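Wusmont Staff Kitchen: Appliance Check
August 2026
Checked by: Naveed Yousafzai
Copy to: Razia Farooqui

Microwave, countertop (Midea, two dials)

Door closes flush: Yes
Door seal clean: Wiped during check, some grease at the bottom corner
Handle firm: Slight play. Tighten before next check.
Timer dial returns to zero and bell sounds: Yes
Power dial clicks at each setting: Yes
Cord and plug: No damage
Clearance at back: 100 mm, OK
Turntable: Small chip on the rim. Order a new one from Gidico.

Comment: The handle was noted in May as well. People are pulling the door open before the timer has run down. Please turn the dial back to zero first.

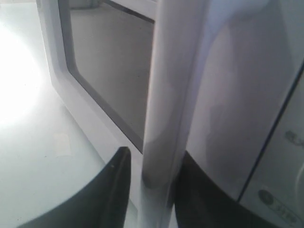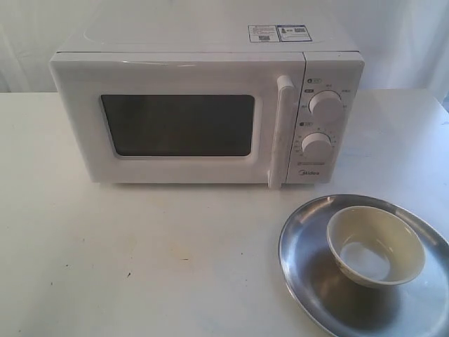

Kettle
Lid catch: OK
Scale: Heavy. Descale this week.

Power board
Not to be used for the microwave or the kettle. Both go straight into the wall.

Fire blanket
On hook, tag in date.

Open items: 2 (handle, turntable). Razia to sign off when the parts are in.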